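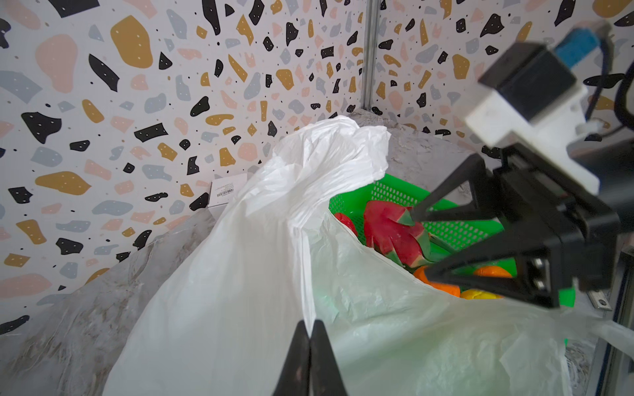

Bags and baskets at the produce counter

Starting November 12, 2025, the Millia store is changing how loose fruit and vegetables are handled at the produce counter. The Brekke and Zimgate stores will follow in January. Members who shop at more than one store should expect the old system at those two until then.

The main change is the basket. Loose items will go into an open green plastic basket first and be bagged only if the member wants a bag. Until now everything was bagged at the shelf and weighed in the bag, and a lot of those bags were opened again at checkout to see what was in them. Last year the Millia store went through 945 rolls of produce bags, the most of any Sendow store.

The baskets have holes in the floor so that water from rinsed greens can drain. They stay in the store. Please leave them on the counter when you are done and do not stack them with fruit still inside. Staff wash them at the end of each day.

Bags will still be available. Large white bags are kept at the counter for bulky items such as cabbage, leeks and melons. They are thin and tear easily on anything with a stem or a point, so put pineapples and artichokes in last, or carry them separately. A large bag holds more than most people need for one kind of fruit. If you are buying two or three pieces, the basket is enough.

You may also bring your own bags. Mesh and cloth are both fine. Have them weighed empty at the service desk the first time and we will write the weight on a tag for you. Members who brought their own bags during the trial saved around 1,000 store bags over 9 weeks.

Dragon fruit is priced by the piece this month and does not need to be weighed. Choose fruit with bright, even skin that gives a little when pressed. The scales dry out and brown at the tips as the fruit ages, and a few brown tips are no problem if you plan to eat it the same day. Whole fruit keeps for several days in the refrigerator. Cut fruit should be covered and eaten by the next day. 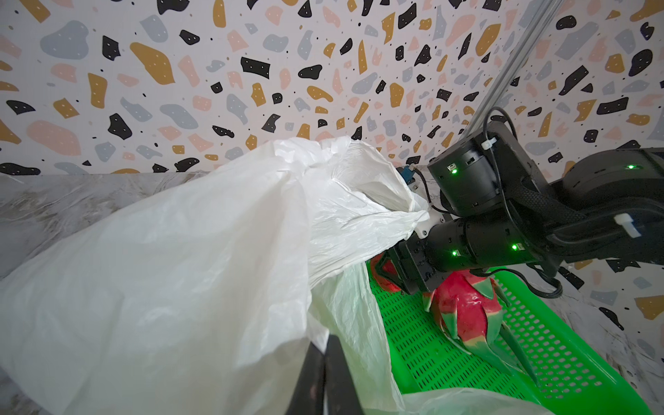
Dragon fruit in a green basket, with one of the large white bags.

If a basket is cracked or has a sharp edge, hand it to anyone on staff. The Millia store has 65 baskets to begin with and more are on order for Brekke and Zimgate.

Large bags that are clean and dry can be returned to the bin by the entrance for reuse as liners. Please shake them out first and remove any price stickers. Torn bags go in the plastic film bin next to it.

Questions about the new system can be left at the service desk or in the comment box at any Sendow store.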